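FOR IMMEDIATE RELEASE
Monday, September 27, 2021

Wusonar opens its Brurkbridge packing table to the neighbors

Hi, everybody! I'm the person who usually answers the phone at Wusonar, and this time I get to write the announcement too, so please bear with me if it sounds more like a letter than a press release.

We're starting a packing table. If you have a small shop, or you sell things from your spare bedroom, or you just have a cousin far away who needs a box of stuff before winter, you can come up to our Brurkbridge office and pack it here, on a proper surface, with all the elbow room you want. It's free. You bring the goods and we supply the boxes.

It started in June, when we moved out of the old place on the ground floor and had to pack up every sample we owned. Wipes, pump bottles, bags, little cartons, you name it! We did most of it on our knees. By the end I had tape in my hair and a very strong opinion about floors, and I said to anyone who'd listen that the new office needed one big table that didn't belong to anybody's desk. Well, we got it. It's white, it's round, it has power right there in the top (so handy if you're printing labels), and it has a plant on it that I've grown very attached to.

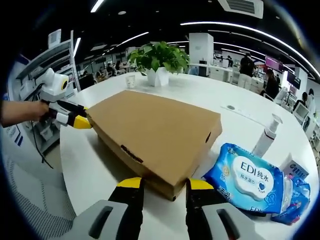

A closed carton on the round table at our Brurkbridge office, with wet wipes and a pump bottle beside it.

I should say something about the boxes, because I've been asked about them more than anything else. They're flat corrugated ones, the kind that lie low and stack nicely on a shelf. We have 610 of them put by for the first season, all one size. I know, I know, one size! But we tried packing with a whole family of sizes and spent half the afternoon hunting for the right one, and I'd much prefer to have you filling boxes than sorting them. If your things are taller than a flat box will take, call me first and we'll work something out.

The tape is from Gündoğdu, a supplier we've used for years, and they've been kind enough to throw in extra rolls for the opening. Labels and pens are on us. What we don't have is bubble wrap. We'd like to see how far we can get with folded paper and a snug fit, and if you have old newspapers at home, bring a stack, we'll be so happy to see you.

You can book the table for two hours at a time, and there's room for six people around it if you don't mind bumping a little. Please remember this is an open office and people are working at their desks while you pack. They're a friendly bunch, but the tape does shriek, so the loud part should be kept to the afternoon if you can manage it.

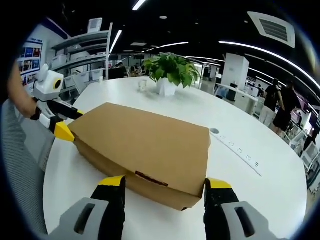 Rory Matheson has already told us that a table is all very well, but what a small seller needs is a place to leave the box once it's shut, and that carrying it all back down to the car was the part Rory would gladly skip.

Fair point, and I'm glad to have an answer! Sisero will be collecting from us three afternoons a week to begin with. You'll need to have your shipping paid for and the label on the box, and then you can leave it with me and go home with your hands free. If the pickups fill up quickly we'll ask for more of them.

A few bits of practical advice from someone who has packed a lot of wipes. Lay everything out next to the open box before any of it goes in, so you can see whether it fits. Put the flat packages down first and let the odd shapes settle on top. Anything with a pump gets its own bag, closed well, before it goes anywhere near paper goods.

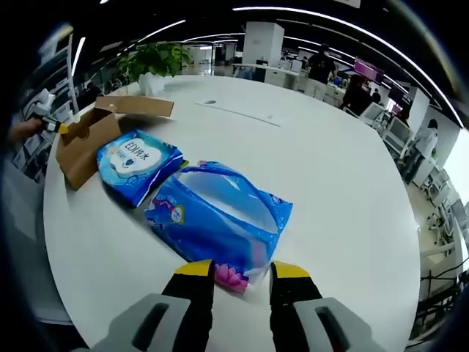 And fold the flaps all the way back while you're filling, or they'll flop in on you every single time. I still forget, and I've been doing this all summer.

To book, call the Wusonar front desk in Brurkbridge and ask for the packing table. Groups, school sales and first-timers are all welcome, and if you've never taped a box in your life I'll come over and do the first one with you.

Press contact: Wusonar front desk, Brurkbridge. Reporters are welcome to stop by, and yes, you may pack something too.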